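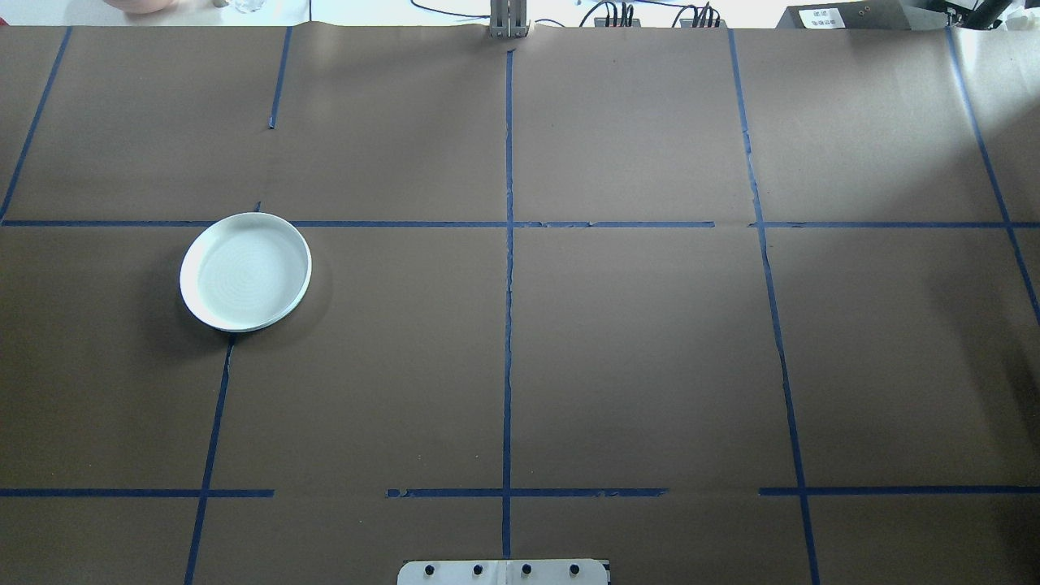 White plate on the taped surface.

Cestel Tableware Layouts: Data Card

Summary
Cestel is a collection of 800 short recordings of round plates being placed, moved and set apart on a paper-covered surface. It was prepared by the Grundier tableware group. Recording ended in October.

Surface
Brown paper, divided by strips of blue painter's tape. The grid is laid by hand and its cells vary in size. Cell boundaries are a visual reference only and must not be used for measurement.

Objects
Round plates with raised rims, in white and pale blue. Layouts may include a single plate, separated plates, or plates that overlap. 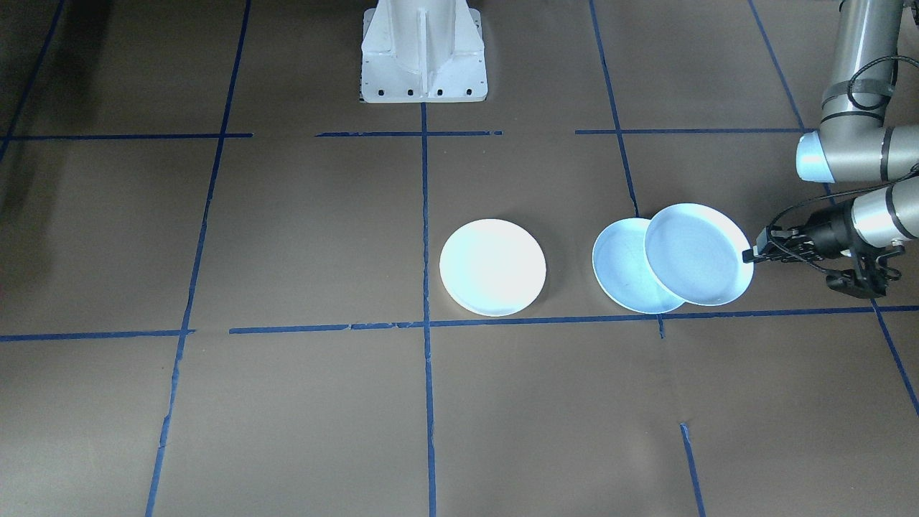 Three plates in a line, the two pale blue ones overlapping.

Splits
The layouts are grouped into 27 sessions. Eight sessions are reserved for testing.

Known limitations
Bright reflections can obscure the rims of white plates.

Contacts
Hermine Hauser (layouts)
Kwadwo Ayaaba (annotation)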